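The repair shop on Paterson Street that would rather you kept your old computer

16 October 2018
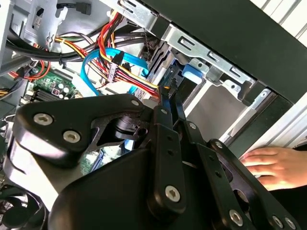
Calitz Computers has been open for 19 years, and its owner says the work has changed less than people think. Most customers still come in with a desktop that has become slow or will not start, and most expect to be told to buy a new one. "They have usually made up their minds before they park," he says. Open the side of an older desktop case and there are cables, metal brackets and drive hardware packed in close, with red, yellow and black power wires bundled together, and he thinks that puts people off trying anything themselves. "It looks like a lot. Most of it you never need to touch."

He started the business after leaving a job at Hostance, where he looked after 300 office machines. The first shop was a rented room in Munilgate with one bench. He moved to the present address when the landlord sold up.

His usual advice is to replace the hard drive and add memory before spending money on anything else. He charges $98 for the labor and quotes parts separately. "If the repair comes to more than half the price of a decent used machine, I tell them so. Some of them go ahead anyway. They like the one they have."

December is his busiest month. People want old family photos copied before they give a computer away, and he asks them to allow 14 days.

He has no plans to sell phones or tablets. A supplier has asked him twice. "I don't have the shelf space, and I don't enjoy fixing them," he says. The shop closes for lunch at noon and opens again at one.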